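Sellimden Home Workshop List
Subject: Re: Desk tidies, drawers that stick, and what to do about labels

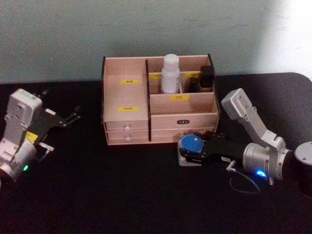
Good evening all, and thank you for the patience, I know I promised this by Wednesday and then the week got away from me. I've kept the earlier message in so that those of you on the digest can follow along.

> Hello list,
>
> I have inherited a desk organiser, one of those wooden ones with
> compartments up top and a couple of little drawers, and it is driving
> me slowly mad. The drawers stick, everything small falls to the bottom
> of the tall section and is never seen again, and whenever I put a
> bottle of glue in it the whole thing wants to tip. I'm tempted to
> start again with a row of jam jars.
>
> Before I do, has anyone found a way of arranging one of these so it
> stays arranged? Mine gets about a week before it's a junk heap. I'd
> also like to hear from people who label things. My other half thinks
> labels are for kindergartens.
>
> Cheers from a very untidy desk in Nyanda

Please don't go to jam jars! I did that for three years and all I had to show for it was a row of jars with the same bulldog clips in every one. A wooden organiser is a good thing to have on a desk, and most of the trouble comes from treating it like a bin with walls.

The one I've been using is the kind with a tall open compartment on the left, two shallow drawers under it with small white knobs, and then on the right a row of smaller compartments at the back with a wider, lower one in front. I think it's a lovely layout once you get to know it. The wood is a light pinkish beige with darker strips along the edges, and it sits on a black top against a pale grey-green wall, so it's easy to find even when I've left my glasses in the kitchen (again).

Now, your drawers. Take them right out, turn them over and have a look at the bottom edges. If there's a shiny patch, that's where it's rubbing. A few strokes with fine sandpaper wrapped around a scrap of wood, wipe off the dust, then rub the edge with a plain candle. Don't use cooking oil, whatever your uncle says. It goes gummy over the summer and then you've got a drawer that sticks and smells like a chip shop. If you're up our way, the hardware counter at Gernetti will sell you a stub of beeswax from the tub near the till, and that's even nicer than the candle.

Also, and I'm sorry if this is too obvious, check that you've got the drawers in the right slots. They look like twins but an older organiser has often been repaired by somebody, and a drawer that's happy on top can be a misery underneath. I went a whole winter before I thought to swap a pair over. Pencil a small mark on the back of each one while they're out and you won't have to guess next time.

Shallow drawers want flat things. Stamps, spare blades in their cardboard, sticky notes, the small ruler. I had 50 rubber bands in one of mine once, and I can tell you they find the gap at the back of a drawer as if they were being paid for it. They live in an envelope now.

As for the tall section swallowing everything, I'd only stand things in it that are nearly as tall as it is. Rulers, long scissors, a folded map, the good paintbrushes. If you must put short things in there, cut a block of packing foam to fit the bottom and raise the floor up. Cover it with a bit of felt if you're feeling fancy. It takes five minutes and you stop losing your pencil sharpener.

The tipping I can help with too, because I've made that mistake with a full bottle of PVA. Bottles go in the back row. I keep a white plastic one there, and it stands only slightly above the top edge, and I wouldn't want anything much taller. Dark things beside it in the corner compartment do get a bit lost in the shadow, so if you own a black container that you reach for ten times a day, move it forward to the wide compartment where the light gets to it. Heavy and tall at the back, light and low at the front, and if it still rocks, put a couple of those stick-on felt pads underneath and see whether it's the desk that's crooked. Mine was the desk.

On labels, I'm afraid I'm going to side with you against your other half. Small yellow ones, dark printing, one to each space. They needn't say much. There's one on the front that just says C37, and a short code like that suits me far better than trying to squeeze "odd screws and picture hooks" onto a strip the width of a fingernail. You keep the full list on a card, or on the inside of a cupboard door, and the organiser stays neat. It also means you can change what's in a compartment without peeling anything off, you only cross out a line on the card.

The other thing about labels is where you put them. The front face is fine for the compartments at the front, but for the back row you want them up on the partitions where you'll see them over the top of whatever is standing in the way. I put my first lot down low and then hid them all behind a bottle, so there you go, learn from me.

If you need the labels themselves, the Kurnuvwood stationery people do a roll of 1000 plain yellow ones. That's far too many for any one household, and I'm more than happy to split a roll with anyone on the list who can pick up. They're meant for freezer bags, I believe, so the glue holds, but they'll come away from wood if you warm them with a hair dryer first. Go slowly and pull it back flat along itself, and any colour left behind will usually lift with a soft eraser.

You asked how to keep it arranged for more than a week. What works for me is leaving one space with nothing assigned to it at all. The wide one at the front right is ideal. Everything that turns up on the desk through the week can be dropped in there (a stray key, the button off a coat, a receipt I swear I'll need) and then on Sunday evening, with a cup of tea and the radio going, I take the lot out and put each thing where it belongs. If something has turned up in there three Sundays running and still hasn't got a home, either it gets a label or it goes in the bin.

One question back to you, if you've time. You said yours was inherited. Is it glued or pinned at the corners? If there are tiny nails I'd go easy with the sanding near them, and I'd want to know before telling you anything about refinishing. A photo of one corner would do nicely. And does anybody else on the list know a good way to get old ink out of bare wood? I've tried lemon and salt, with no luck and a very sticky bench.

Warm regards to everyone, and good luck with those drawers,

M.

--
Sellimden Home Workshop List
Post: PO Box 2109, Sellimden
To get the digest in place of single messages, reply with DIGEST in the subject line. Please trim quoted text where you can.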